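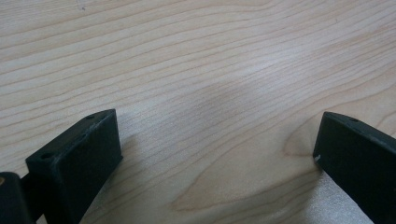
1/ Our rule for Panent is that every demonstration starts and ends in a state we can check without asking the person who recorded it. For the hand-held gripper that means open fingers over clear table, held long enough to give a clean first image. Both fingers in view, a wide gap between them, nothing but wood grain in the gap. The white scuff low on the inner corner of the right finger is useful too. It tells us which pair of fingers was fitted, and the log doesn't always.

2/ Current count is 2393 demonstrations after filtering. The filter throws out anything with a missing start pose, a gap in the tracking, or a closing signal that disagrees with the finger width we measure from the video. The last check finds the most faults by a long way. It also throws out some good ones, so rejects go into a separate folder and get looked at by hand on Fridays' replacement, which is whenever I have a spare hour.

3/ Task list for the kitchen set has 14 entries. Each entry is one sentence in the sheet: object, where it starts, where it ends. If it needs an "and", it gets split. We tried longer tasks in July and the labels were a mess. Two people would cut the same recording in quite different places and both could defend it.

4/ Placement. Stefanou's original protocol had the dish rack in the same spot for a whole session. The policy trained on that went to the spot whether or not the rack was in it. We now move and turn the rack between demonstrations, and we keep the ones where it sits well off to one side behind a finger. Partial views are wanted. At run time the wrist camera gets plenty of them.
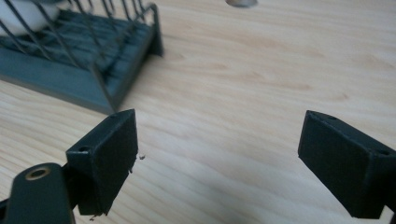
5/ Wear. The dark pads on the fingers go ragged at the lower edge and shed little flakes. A few flakes on pale wood are harmless as far as I can measure. I'd still wipe the table between blocks, as I don't want one block to be recognisable from its crumbs. Pads get changed on a fixed schedule and the change goes in the log with the time.

6/ Block length is 8 demonstrations, then a break and a fresh calibration. Dimolow runs longer blocks and gets more per hour. Their later recordings also get faster and sloppier in the approach, which you can see if you plot hand speed against position in the block. Ours do it as well, only less.

7/ Cups in the wire basket are the hardest entry on the list. The bars cross in front of the lower part of the cup, and a tall one can come to rest at a lean. We count a leaning cup as a success if the base is on the grid floor. I went back and forth on it 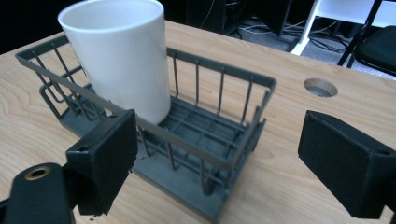 and settled on the base because a rule about angle needs someone to measure an angle, and then you have labellers arguing over tilt. The cost is that the policy has no reason to prefer upright. Fine for now - the next task in the list doesn't care either.

8/ Background stays as it is. Cables on the carpet, chairs, whatever is past the far edge of the table. I was asked to hang a plain cloth and said no. The one model we trained on cloth-only data did badly as soon as the cloth came down.

9/ Split for evaluation is by session, never by demonstration. If neighbours from the same block land on both sides, the held-out score is worthless. We hold out 3 sessions and don't look at them between releases. The Nusov loader shuffles before it splits by default, so turn that off.

10/ Next batch starts 21st March. Same tasks, new people holding the gripper. I'll post the reject rates per task when the filter has run, including the cup one.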